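Section 4. Setting Up the Breakfast Counter

You have the cabinets hung, the sink plumbed in and the counter wiped down, and now comes the part most of our customers tell us they enjoy most, which is putting things where they are going to live. This section of the Tarell kitchen guide covers the breakfast counter: the stretch of worktop where the toast gets made, the cereal gets poured and the tea gets steeped. Deisy Escobar, who has written these guides with us for many a November, likes to say that a counter should suit the sleepiest person in the house, so please keep that person in mind as you read along.

Before you start

Clear the whole counter, wash it with warm soapy water and dry it with a soft towel. Put everything you took off on the kitchen table where you can see it all at once. You will want a tape measure, a pencil, a dry cloth and (if you can manage it) a good hour without anybody asking for a sandwich. Friday evening works nicely in a lot of households, with the weekend's breakfasts ahead to try it all out on.

4.1 Placing the toaster and the toaster oven

1. Find your outlets first. Both appliances need to reach one without the cord being stretched or running across the sink.

2. Set the toaster oven down toward one end of the counter. You may turn it at an angle if that makes the door easier to get at, and plenty of people do. Follow the clearances in the booklet that came with your own oven, as they differ quite a bit from one maker to the next.

3. Put the two-slot toaster near it, with the lever on a side you can reach comfortably. Keep the space over the slots open to the room and well away from curtains or paper towels.

4. Plug in one appliance at a time and open and close every door and lever before you go on. If an elbow bumps a canister, better to learn it now.

CAUTION: A folded dish towel looks very much at home on top of a toaster oven, and it is a handy spot while everything is cold. Take the towel off before you turn the oven on, and leave it off until the metal has cooled all the way down.

CAUTION: Do not plug a toaster and a toaster oven into the same extension cord. A toaster oven can draw 2000 watts on some models, and the two together may be more than the cord can carry.

4.2 Placing the cutting board

5. Lay the board flat in the middle of the open space, with the containers behind it and the toaster within arm's reach. If your board has a juice groove, keep the grooved side up for fruit and tomatoes.

6. Press down on each corner. A board that rocks needs a damp cloth underneath, folded once.

7. Leave a hand's width between the board and the row of containers, so crumbs can be swept out and don't collect along the back.
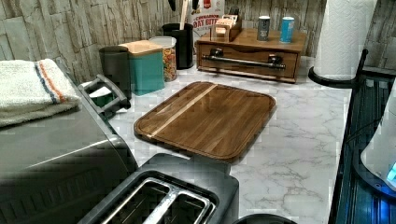

Does a wooden board need to be put away between meals?

It can stay out all day, as long as it is washed and wiped dry after each use. Stand it on its edge for a little while to let the air get to both faces, then lay it back down. What wood really dislikes is a long soak in the sink or a trip through the dishwasher. Rub it with food-grade mineral oil whenever it begins to look pale and thirsty.

4.3 Filling in the back row

8. Start with your tallest things and set them against the backsplash. Cereal boxes go here, along with the holder for your spoons and spatulas.

9. Next come canisters and jars. Put the ones you open every morning closest to the board. Clear jars are lovely for cereal, and they let you know when it is time to shop.

10. If you have the Ekero drawer organizer (it measures 300 mm across the front and 228 mm deep), stand it where the drawer can slide all the way out without hitting the board. A small caddy for tea bags sits nicely on top.

11. Lift every lid once with one hand. Any lid that needs two hands should move forward, where you have more room.

NOTE: Flour, sugar and other powders keep best at the dry end of the counter. Close the lid firmly each time, and write the name and date on a bit of tape stuck to the bottom.

4.4 Around the sink

12. Keep the strip beside the basin as open as you can bear. You will be glad of it when there are dishes to set down.

13. Spray bottles may stand at the back of the counter if you use them daily, though we prefer to see them kept apart from drinking glasses and food. If yours share a counter, leave a clear gap and check that the nozzle is turned to the off position.

14. Wipe the rim of the sink last thing at night. Marble likes to be dry, and lemon juice or vinegar left standing can dull the polish.

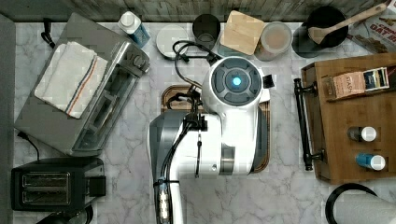 Fig. 4-2. Sink, toaster and toaster oven, with the back row along the backsplash.

4.5 Living with it for a week

Please don't fuss too much on the first day. Make your breakfasts as you always have, and notice what you keep reaching around. Move only one thing at a time and give it a couple of mornings before you decide. If something hasn't been touched all week, find it a home in a cabinet.

Owners of the Quispe corner unit should turn to Section 5 before fixing any shelves. If you have the Flirnby hanging rail, its screws and wall plugs are packed in bag 2.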